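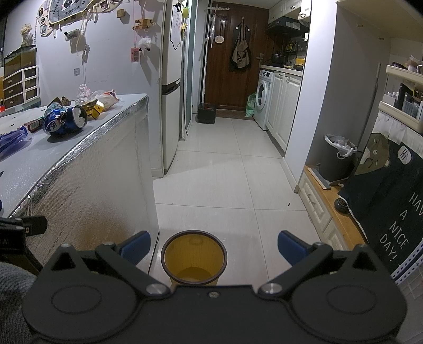 23rd January

Print | E-mail

I have been keeping a spending diary since we moved to Mansilla, and I went through it last night. The biggest surprise was bread. We spent 142 on bread from the shop on the corner in one month, and a good part of it went stale before we ate it.

So I have started baking again. I use the same recipe I used in Gollham: 1000 grams of flour, two loaves, a long rest overnight. Matilde Falcão gave me her starter in April and I had let it sit at the back of the fridge. It took four days of feeding before it would rise properly.

The oven here runs cold. I set it 40 degrees higher than the recipe says and leave the loaves in until the bottoms sound hollow. The first batch was pale and a bit gummy in the middle. The second was fine.

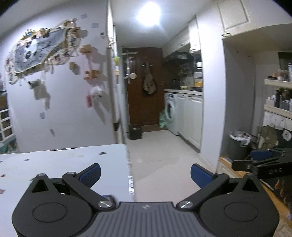 Two grippers, blue pads and all.

Flour is cheaper at Mustari if you buy the big sack, but you need somewhere to keep it. Ours is in a lidded bin under the stairs. Lautaro Olivares says rye keeps less well than white and that I should buy it in small bags, so I do.

I still buy rolls when people come over. I have never been able to make a decent roll. Mine come out like small loaves and my sister has asked me to stop bringing them.

Next I want to try a seeded loaf in the long tin. If it works I will put the amounts up.

3 comments | 11 shares

Get new posts by e-mail. Unsubscribe at any time.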